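Wrist cameras, socks, and the run that finally made sense

So I've been putting off writing this one up until I had numbers I trusted, and now I do, and I'm way too excited about it to wait for a tidy version.

Quick catch-up if you haven't read the earlier posts. The task is hanging socks. Two arms, a table with socks on it, and a rack with clips. One arm picks up a sock and brings it over, the other helps out at the rack, and the sock should end up held by a clip. I picked it back in June thinking it would be a nice small project. Ha.

The policy is plain imitation learning. You drive the arms through the job over and over, save what the cameras see and what the joints do, and train a network to predict the next short stretch of motion. I call my training code Pulleck (after a street I used to live on) and it is not clever. The thing I wanted to test was which demonstrations you feed it.

My first dataset was 1598 demonstrations, everything I had recorded, good and bad. Fumbles, dropped socks, the ones where I got a clip on a sock by about two threads. The policy trained on that was okay at picking and miserable at clipping. It would bring the sock up near the rack and then sort of hover there, drifting left and right like it couldn't remember why it came into the room.

I spent a long time blaming the network. Bigger, smaller, longer action chunks, shorter action chunks. Nothing moved much. Then I went back and watched the wrist camera footage from the demonstrations themselves, hours of it, and there was the hover! It was me. Right before each clip I'd pause and wiggle while I worked out my depth, and the policy had learned my pausing beautifully.

First fix: throw out the 101 worst ones, which left 1497. Barely any change. The pauses were in the good ones too.

Second fix, the one this post is about. I stopped filtering by whether a demo succeeded and started scoring every demo by how long the wrist view stays nearly still while the gripper is holding a sock. Long stillness with a sock in hand means I was dithering. Keep the low scorers, drop the rest. I called the filter Clilness, which was a typo in a folder name and then it stuck.

That left 647 demonstrations, well under half the data. Same network, same settings, same training time. And it just goes. It brings the sock in at one steady speed and commits to a clip. It still misses (plenty!) but when it misses it backs out and tries again, where the old policy would park itself in midair until I hit stop.

A few things I noticed along the way, in no particular order.

The wrist views matter more than I thought they would. When I blanked the overhead camera the new policy got a bit worse at picking and was fine at the rack. When I blanked the wrist cameras it fell apart completely. Makes sense to me now, as the clips are small and the arm itself blocks the view from above.

Seeing the other arm helps too, I think. In a lot of the footage one wrist camera has the other gripper right in view, sock and all, with the rack behind it. I have a hunch the network uses that as its main cue for when to start moving in. I haven't proved it. I'd like to mask out the other arm and see what happens.

Dark socks are harder than light ones for picking. No idea yet if that's the lighting or just the mix of socks I recorded.

Also, my score has a dumb flaw. It punishes slow and careful the same as slow and lost. There are demos in the rejected pile that are lovely to watch, and I'd like to get them back. Next up is scoring the stillness only inside the last 2 seconds before the clip closes, so that a careful pick doesn't count against a demo.

If you try something like this on your own data, please tell me, especially if it does nothing for you.

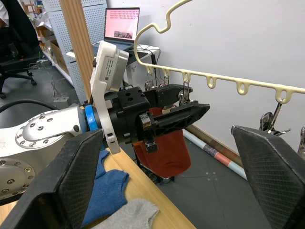

Jytte Vídalín: We had the same hover problem with towels and went the other way. We kept all the demos and sped up the slow parts before training, so the pauses mostly vanished. It got rid of the drifting but our grasps got sloppier, I suspect from speeding up bits that needed to be slow. Did you try training on everything first and then finishing on just the 647? I'd love to see that next to your numbers.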